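Trenside tabletop set: house rules and data card

README, last touched May 6, 2022

Hi! I look after the tabletop recordings for Trenside, and this file is the bit I'd like you to read before you book the bench, add an episode or train anything on what's in the folders. It started as a page of grumbles taped inside the cupboard door. Ashwin Bhat told me (fairly) that grumbles aren't a standard, so I've had a go at writing them up properly. It's still a bit grumbly in spots.

What's in here

2729 episodes of two arms doing small desk jobs, mostly putting stationery away. Pens into holders, lids onto things, brushes moved along a rack, that sort of business. Each episode has the head camera, joint positions for both arms, gripper opening and one line of text saying what the operator was asked to do. The folders are numbered in recording order. Please don't renumber them, even if the gaps bother you. The gaps are episodes we pulled, and the reasons are in withdrawn.txt.

Version 2 of the rules applies to everything recorded since last November. Older episodes followed version 1, which was looser about start poses and had nothing at all to say about lighting. They're flagged in the index, so filter on that if you care. I would!

Before you record

Clear the bench down to the task kit and the cloth. Coffee goes on the shelf by the door. So does your phone, and so do your keys (you know who you are).

Walk both arms through the full reach of the task at low speed with the grippers empty. If a cable catches on anything during that walk, fix the routing and do the walk again. I used to let people hold a cable out of the way with one hand while they recorded, and I regret it, so please don't bring it back.

Check the e-stop by pressing it. Looking at it doesn't count. Press it, confirm both arms have dropped out of motion, reset, carry on. It goes in the log with your initials, and a session without that entry doesn't get merged.

One person operates, one person watches. The watcher has the e-stop and no other job. If you're on your own, you can do setup and calibration, but you can't record.

The calligraphy kit

This is the one everybody asks for, and I get it, it looks lovely on camera. It's also the fussiest kit we own. The mat goes on the black cloth, the rack goes at the far side and the mesh holder sits out in the middle where both arms can get at it. Dexter Boateng wrote the placement notes for it and they're in the kits folder, so I won't repeat them all.

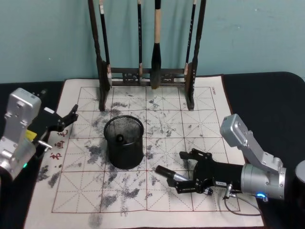
Pen-to-holder task, right-hand gripper low over the mat with a pen-like object, left-hand gripper open.

A few things specific to this kit:

The ink marks on the mat stay. Don't scrub it and don't swap it for a clean one halfway through a block. A policy trained on a spotless mat does something daft the first time it meets a smudge, and we'd like those smudges in the training data. If the mat does get replaced, that's a new block with a new kit number.

Hang the brushes tips down and let them settle before you hit record. I've seen takes where one was still swinging, and then you've got motion in the background that neither arm caused. Give it a moment.

The holder can be shifted between episodes, anywhere on the mat that both grippers can reach. Move it by hand, with the arms parked. Never nudge it into place with a gripper, because that bit of nudging tends to end up in the recording and then somebody has to trim it.

Keep the idle arm open and well clear of the working one. It doesn't have to go all the way home, but the operator should be able to see daylight between the two at every point in the task.

Gripping rules

Low force first, then step up. The setting that picks up a brush will happily crush a paper sleeve, and the setting for a sleeve will drop a metal pen. The table of starting values is in grip_defaults.csv. If you change one for an episode, write the new value in that episode's notes.

Drops are fine. Truly! Leave the recording running, let the operator recover if they can, and tag it "drop". We have plenty of perfect takes and nowhere near enough messy ones. What I don't want is a drop quietly deleted and re-recorded under the same number.

Five failed grasps in a row means stop and recalibrate. Don't push on to a sixth hoping it'll come good. The calibration has usually drifted, and everything after that point will be a bit off in a way that's miserable to find later.

Labelling

Write the instruction before you record, in plain words, the way you'd ask a person. "Put the pen in the holder" is great. "Execute pick-place primitive on target" is not something anyone would say to a colleague, and I will change it.

Say left and right as the camera sees them. We lost most of a fortnight to that one in version 1, when half of us were labelling from the far side of the bench.

Every tenth episode gets a second labeller who hasn't seen the first label. Where the two disagree, both stay in the file. The Emotik importer only reads the first, so if you're using that, have a look at the second column yourself.

Known problems

The Sitthichai script drops the last few frames of any episode that ends on a pause. There are 13 episodes where this cuts off the release, all listed in known_issues.txt. I've been meaning to re-export them.

Lighting colour wanders in the afternoon blocks. We've since put the blind down as a rule, but the early ones are what they are.

Shiny objects give the depth estimates grief. If your method leans on depth, test it on the metal items separately before you report an average over the lot.

Using it

Internal use is fine without asking. If it's leaving the building, check with me or Ashwin first and say which version of the rules your subset follows. The Tindcombe loader is the easiest way in, and it'll refuse to mix version 1 and version 2 unless you pass the flag. Passing the flag is allowed, just mention it in your write-up.

Changes to this file go through a pull request like everything else. Small fixes I'll merge the same day. Anything touching the e-stop or the two-person rule needs Dexter's sign-off as well as mine, and he does read them closely, so leave him a few days.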